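Culture > Internet > Interviews

Why a thread about a cartoon otter went round twice
By Amerley Ayaaba, August 2018

Arben Stojanovska keeps an archive of jokes that spread online, with the time of each repost where he can find it. The one he gets asked about most is a clip from the children's programme Ilota, in which an otter called Jollham shouts at a kettle for 54 seconds.

"The clip was posted in December and got 84 replies," he says. "Then it stopped. The second posting had the same clip and a shorter caption, and it got more than 4000."

He puts the difference down to the caption. The first explained the plot. The second gave only the otter's last line. 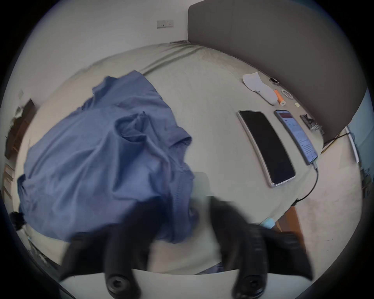 Stojanovska sorts replies by type using Shim, a script he wrote himself. Of the second batch he has read 757 in full. Most repeat the line with one word changed, and he files these as variants. Replies that add a new picture go in a separate table.

"Variants are what keep it moving," he says. "A new picture usually ends a branch. People like it and don't answer it." 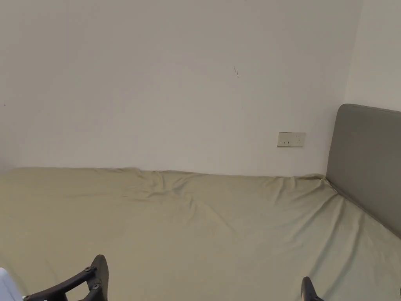
A fitted sheet on a bed against a plain wall.

He has tried the same sorting on clips from Zarnero, a puppet series, with weaker results. The lines are longer and get misquoted early, so the script splits one joke into several. He is rewriting the matching step and expects to run both sets again.

Last updated: August 2018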